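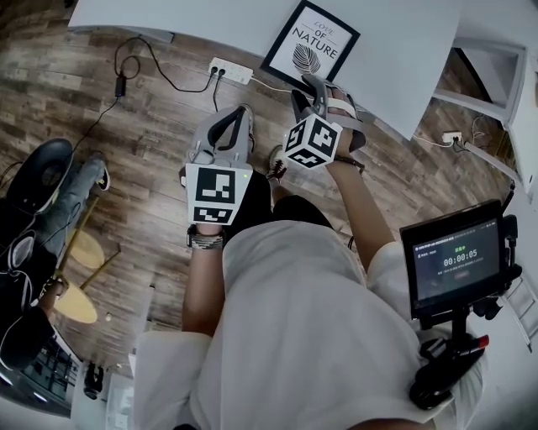
The marker cubes get blamed for everything

Necati Akbulut
Tuesday, April 13, 2021

When a pair of hand-held grippers starts giving bad data, the first thing most shops do is print new markers. I think this is a mistake, and I have made it often enough to have an opinion.

The cube is the visible part of the system. It is white, it is covered in black squares, and it picks up scuffs. A scuff is easy to point at. What I find when I go through our logs is that the cube itself is seldom at fault. The joint between the cube and the gripper body is.

Our log for the Grisby pair covers 2614 takes. Of those, 2532 were kept. That leaves 82 rejected, and I read the notes on every one. Only 6 came down to a damaged or dirty marker face. Most of the rest traced back to a mount that had shifted by less than a millimeter, a strap that let the hand roll inside the grip, or fingers that no longer closed to the same zero. New print fixes none of these. It makes the first one worse, as the cube has to come off and go back on, and the offset between cube and fingertip is then a new number whether or not anyone measures it.

My position is that the cube should be treated as a calibrated part. It is set once and left alone. If it comes off for any reason, the old offset file is deleted before the gripper goes back in use. Deleted, not renamed. A renamed file finds its way back in.

Kadir Ağca, who runs the second cell, disagrees. He swaps cubes on a fixed schedule and recalibrates each time. His argument is that a planned swap catches creep in the mount before it shows in the takes. That is fair, and his March numbers were not bad. But his method spends an hour per pair to find a fault that a short check can find.

The check we use has three steps. Close both grippers on a gauge block and read the finger gap. Set each one in the bench cradle and compare the cube pose with the stored one. Then strap in, hold both out in front of the body with the fingers pointing at the floor, and roll each wrist slowly while watching the track. If the pose jumps when one face gives way to the next, the cube is out of square or its face geometry is wrong in the file. If it drifts smoothly against the gauge, look at the mount screws.

Straps deserve more attention than they get. The Tekin straps we bought last year stretch. A loose one does not upset the cube's pose relative to the fingers, so the check passes, but the operator squeezes harder to make up for it and the finger padding wears on one side. We now replace straps and padding together.

One more complaint. The log sheet has a box for "marker replaced" and no box for "mount touched." Serial 3453 went through four cubes before someone wrote in the margin that the lower screw was stripped. The sheet should have asked for that the first time.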